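Trerkel Kitchen Boards > Prep & Storage > Sorting lemons and little peppers on a dark table

pithandpeel
Posted May 3, 2024

I have become a total convert to sorting produce on a black surface! For years I tipped everything out on a pale butcher block and squinted at it. On black, the lemons practically glow, and the small green peppers stop hiding behind everything else. My routine is to spread it all out with space between, pull the greens into a white bin first, then the reds, and do lemons last. Lemons are big enough to work around.

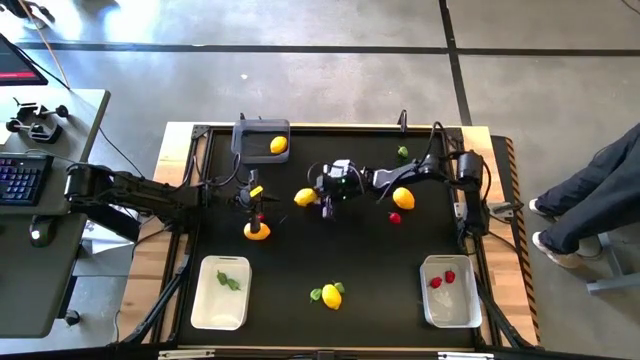
Two green peppers in the left bin, lemons still out on the black.

Does anybody else go smallest first? I'd love to hear how you split things up.

oldcrisper
Lemons first, every time. They roll. One bumped lemon takes three peppers with it, and then you're on your knees looking under the fridge. Love the black top though.

pithandpeel
Fair, but mine mostly stay put once they're on their sides. And if I clear the lemons first I lose my landmarks – I like having the big yellow things to search between.

Trayful_Tess
I'm with oldcrisper on the order, but I'd argue harder about the surface. A glossy dark top throws the ceiling lights right back at you, and a green pepper sitting in a streak of glare is no easier to find than one on butcher block. I moved my lamp off to the side and it helped a lot.
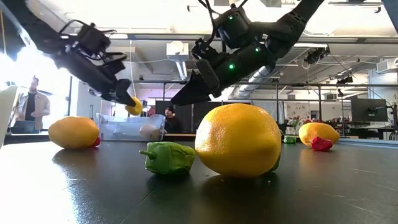 The other thing I'd change is the spacing. I leave a hand's width around each lemon so I can pick it up from above without brushing whatever is next to it. Small peppers love to end up right against a lemon, so I nudge those apart before I start. I got all this from running the produce table at the Titthorpe swap last October, where we put out 148 lemons and I was sick of the smell by noon (for a day, anyway).

oldcrisper
148! OK, you win on experience. I still say a matte mat would fix the glare.

pithandpeel
I tried an Ekeo mat and the lemons left oily patches on it that took forever to scrub. Bare top for me – one wipe and done. It does pick up scratches.
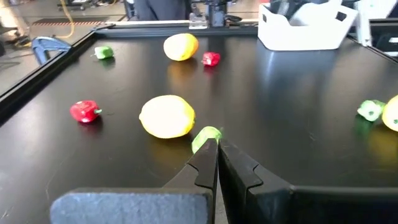 gardengate4
Do you wash everything before sorting or after?

pithandpeel
After, one bin at a time. Water on a smooth top makes the lemons slide, and peppers keep better if they go into storage dry.

Comments (3)

zestybench: Trying greens first tonight, so excited. My bins are blue, hope that's OK.

Trayful_Tess: Blue is fine, green bins are the ones that drove me nuts.

halfapeck: Lemons first. I will not be moved.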